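April, 7.40 am, Trindar bench

Water hardness again, and it's getting good! Went back through the old Skaltis method sheets over breakfast, because our spring samples from Prondness keep coming out harder than the tap and I wanted to see how they handled the end point.

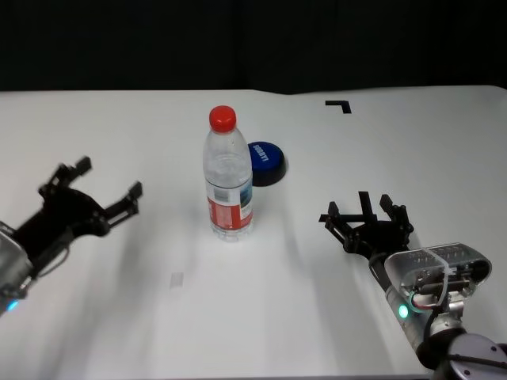

Notebook 2, p. 18

Titrated both Prondness samples twice. Lovely sharp change from wine red to blue this time, none of that muddy purple we had in March. Fresh buffer makes all the difference (the old bottle had been open since before Christmas). Duplicates agree to the second decimal place, which I'm thrilled with. 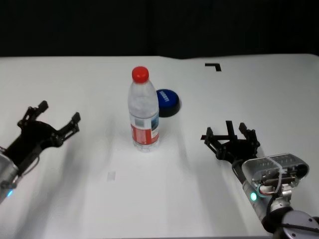
Obradović wondered whether the spring runs softer after heavy rain, and said the upper pipe would be the place to check. Great thought. I'd only ever drawn from the lower one, so the next set should come from both, on the same morning.

Conductivity on the raw spring water: 1,682 on the meter, before rinsing the probe properly. Don't trust it. Repeat after calibration.

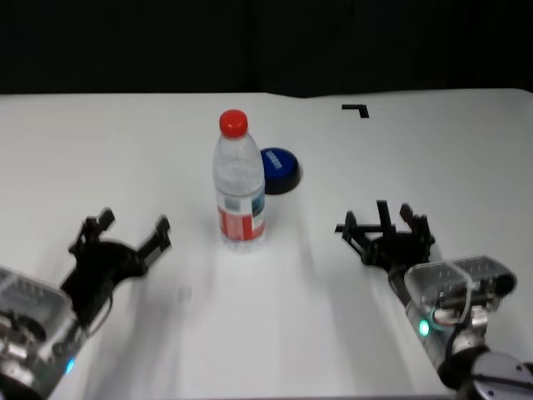

Also want to try boiling a portion first and titrating what's left, to split temporary hardness from permanent. Need more indicator and a clean 50 ml burette, the tap on ours drips.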